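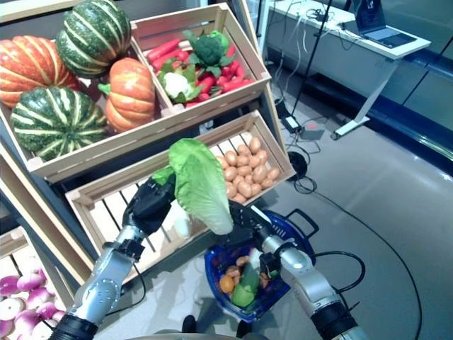
Third day comparing hands at the Laltside shop rig. Same arms, same controller, two firmware builds. Short notes as I go.

Grasp attempts logged up to last night: 270 on the Crenshaw build, 266 on the Nudton build. The four missing ones are my fault, I restarted the logger mid-run.

Potatoes are fine on both. Leaves are where the builds differ. Crenshaw closes too fast and creases the stem. Nudton waits for contact on the thumb first, so it's slower but I'd rather have slow.

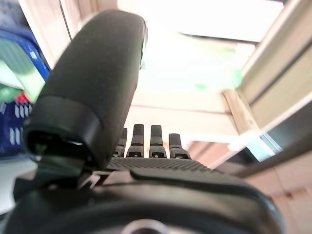
The wrist camera is the bit I wasn't sure about. Priya Ruiz-Ortega wanted it angled in towards the palm and I wanted it further out. Her way, the thumb takes up a big part of the view even with the hand open, and the basket behind goes soft. You do get the dots on the palm nice and sharp though, so for checking contact it's good. For finding the next item I'm still using the head camera.

We use cookies to improve your experience. By continuing to browse you accept our cookie policy. Accept | Manage settings

Wrist feed latency is 146 ms through the Zolodness box. Fine for checking a grip, too slow to steer by.

Next job is masking the thumb out of the wrist feed - it keeps being picked up as an object. After that, carrots, on both builds.

Will post the full table when the leaf runs are finished.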